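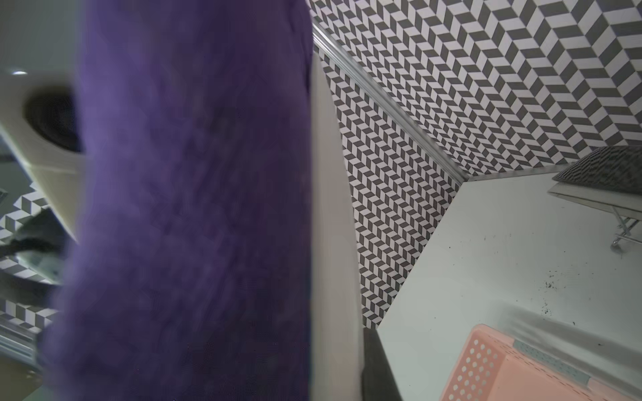 Figure 1. Purple fabric at close range, white fixture at left.

Consumer Electronics Retail, Unit 5
Stock, Variants and Preorders in the Handset Trade
Bestencombe College, Department of Commerce
Lecturer: Grigore Ciobanu
Revised 20 June 2021

1. Scope of the unit

This unit considers how a phone maker divides a limited supply of handsets among its own store, network carriers and independent retailers. Students should have read the chapter on demand forecasting before the lecture. The pricing of trade-in devices is covered separately and will not be assessed in this unit.

2. Variants

A single phone model is seldom a single product. Each combination of color, storage size and carrier lock is a separate variant with its own stock number. When a maker adds a color, the number of stock lines grows with every storage size offered in that color. Retailers therefore tend to order heavily in black and in the smallest storage size, and lightly elsewhere. The less common variants sell out first in many launches, even where total demand for them is low.
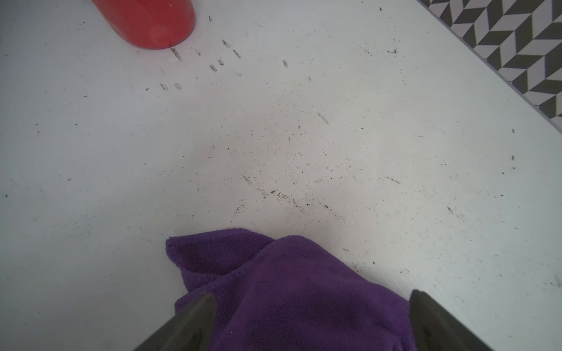 Figure 2. White surface with fine dark specks, red object at upper left.

3. Case: the Drilmont launch

The Drilmont handset was released in November by Dobre, a maker with 2 storage sizes in its range. Jalthorpe, an independent chain, received 490 units for its opening allocation. Almost 95 percent of these were reserved by preorder customers, and the shelf stock that remained was held at the larger branches.

Jalthorpe quoted one delivery date for all variants. Customers who had ordered the larger storage size waited longer than those who had ordered the smaller, and the customer service desk had no separate dates to give them. The chain now quotes dates by variant.
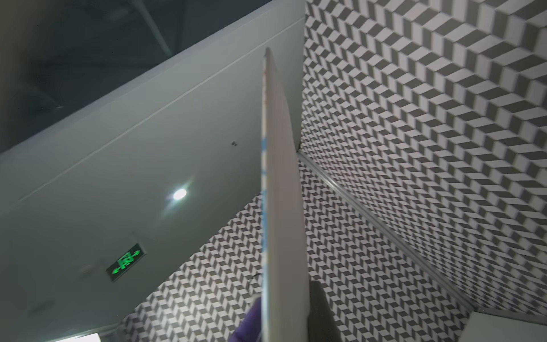
Figure 3. White board, lower end held by a purple gripper finger.

4. Restock notices

A restock notice should state the variant, the price and whether the order limit per customer still applies. "Back in stock" should not be used for units that can be ordered but have not reached the warehouse. The correct term is "available to order." 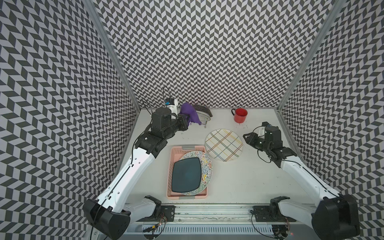 Figure 4. Two robot arms at a white table with chevron-patterned walls.

5. Seminar preparation

Prepare a one-page allocation plan for the Drilmont launch, using the Jalthorpe opening quantity. State how many units of each variant you would hold back for exchanges under warranty. The seminar will be led by Darmawan Mangundap. Plans are to be submitted in print at the start of the session.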